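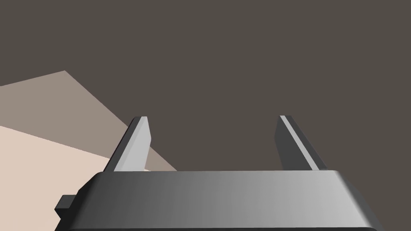

14 Feb 2024

Back on the Toso tapes this morning, with a large pot of tea and the good headphones, and I am very glad we didn't try to rush them last week. Reel 2 is the long improvised set, the one Asabe has been going on about for months (quite rightly!), and it plays far better than the box led us to expect. There is a dull patch where the horns come in and the left channel drops away for a moment, but the drumming is so lively all the way through that I forgot to write down half my timings and had to go back and do it again.

Speed is still bothering me. Folasade brought her tuning fork in and we checked the organ drone against it: she makes the A 444, which is sharp, though the band may simply have tuned to the organ and left it at that. I've kept the transfer as it is and put a note on the sheet. Please don't correct it until Onyekachi has had a listen, as he knows how that organ used to sound.

The slow piece at the end sits at 132 if you count it double, which Yetunde does and I don't. We had a very nice argument over it and I think she won.

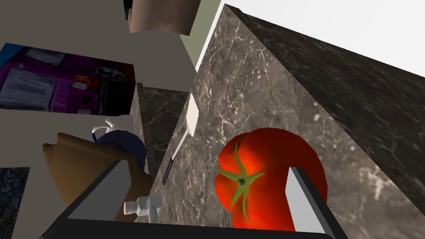
After lunch I started on the Droltavine rehearsal reel. Lots of chatter between takes, all of which I'm keeping, including somebody asking for the door to be shut. Take 4 is the one with the proper ending, and the bass is lovely and round on it. There's a splice just before the singing that I didn't like the look of, so I went over it by hand and remade it with fresh tape.

Still to do: clean the heads again, copy the box notes out neatly, ask Abimbola whether the sleeve essay can wait until March.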